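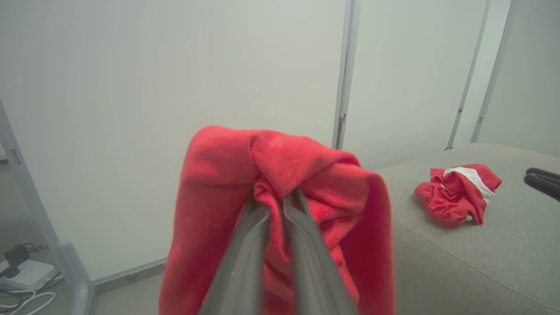 *By Sandra Sugden | November 15, 2024 | Laundry & Small Rooms*

Fleece is my favorite thing to own and my least favorite thing to fold. It clings to itself, it slides off whatever pile you put it on, and it picks up every crumb and hair in the house on the way. I've been sharing my laundry routine in bits and pieces since June, and enough of you asked about the fleece part (hi, Madhu Nigam, I did get both your emails!) that I'm finally writing the whole thing down.

My folding spot is the sofa in our shared room, next to the white divider panels. If you have a proper laundry room with a counter, lucky you, and you can skip to the folding.

## Washing it first

Fleece goes in by itself or with other soft, smooth things. No towels! I made that mistake with a navy throw and was picking lint off it for a week. Turn anything with sleeves inside out, use a small squirt of liquid detergent, and leave out the fabric softener. Cold water, gentle cycle.

My washer lets me choose the spin speed, and I go with 600. I used to run everything at 1000 and the creases were awful. Yours may have different numbers, so try one of the lower settings and see how you like it. Then I hang it up or tumble it on the lowest heat and take it out the minute it's done.

## Clearing a place to fold

You want one flat, soft surface and enough floor beside it for a basket. I slide the panel back until there's room to stand without my heels bumping it. A panel on casters is so handy for this — push from the frame and go slowly, and look at where the feet are headed before you move anything. 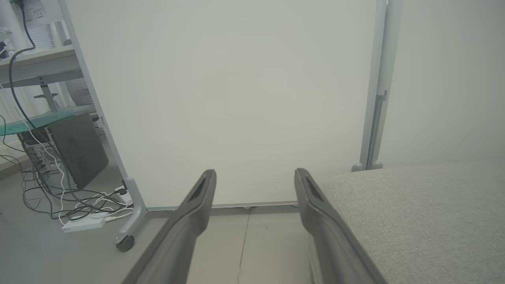
*The big white panel, with a little black caster at the end of its left foot.*

Check for cords before you start rolling, too. I once dragged a lamp halfway across the room that way and only noticed when it fell over.

Then run a lint roller over the sofa. It takes a minute and saves you doing every single piece afterward. Belmiro Matos, who has three cats and very strong opinions, tells me a damp rubber glove works better, and on thick upholstery I'd say he's right.

## The fold

1. Pick the piece up by the middle of one edge and let it hang. Give it one good shake.
2. Lay it flat and smooth it from the center out with your palms. Don't tug at the corners, fleece stretches and then you're chasing a wonky edge forever.
3. Fold it in half the long way, then in half again.
4. Fold each end in toward the middle, leaving a gap as wide as your hand.
5. Close it like a book and press down to get the air out.

Small pieces only need steps one through three and then a loose roll. If there's a trim or a stripe, I fold so it ends up on the outside, which makes it easier to find later.

Anything shaped oddly (hoods, I'm looking at you) gets the odd bit folded in first, so you're working with something close to a rectangle. It won't be perfect. Mine never are!

## Getting it into the basket

Keep the basket on the floor, right up close, so you can drop things in without taking a step.
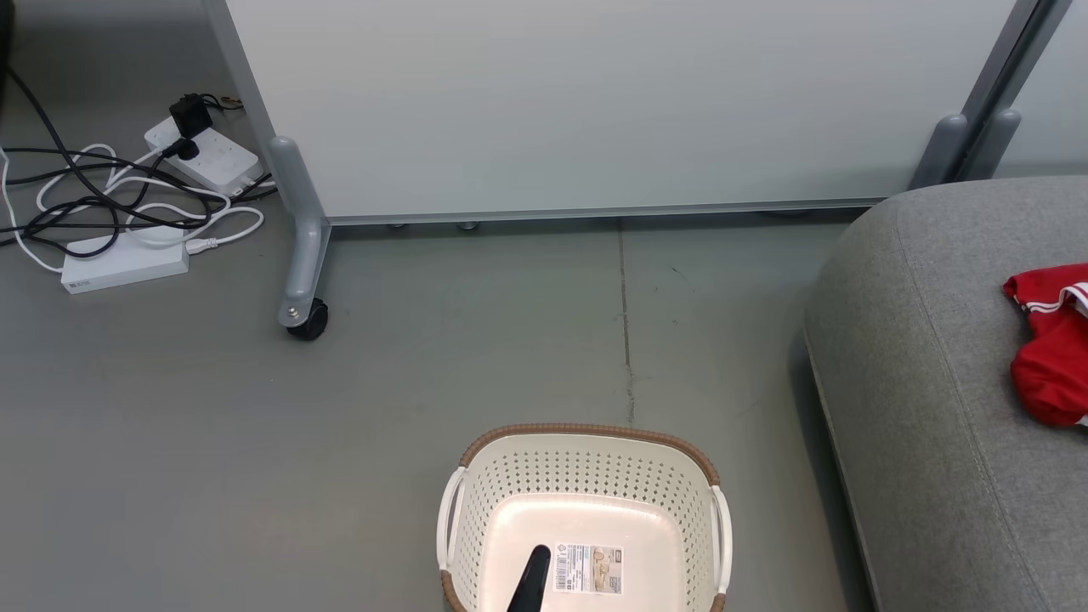 I put folded pieces in standing on their edges, like files in a drawer, and start at one end. A flat stack looks nicer for five minutes and then slumps the second you carry it anywhere. The heavy throws go in first, rolled small pieces fill whatever gaps are left, and if the last one doesn't fit I carry it over my arm and don't squash it in.

Next time I'll go through pilling and what I use on it, including the fleece comb Tae-yang Cho lent me that I still haven't given back.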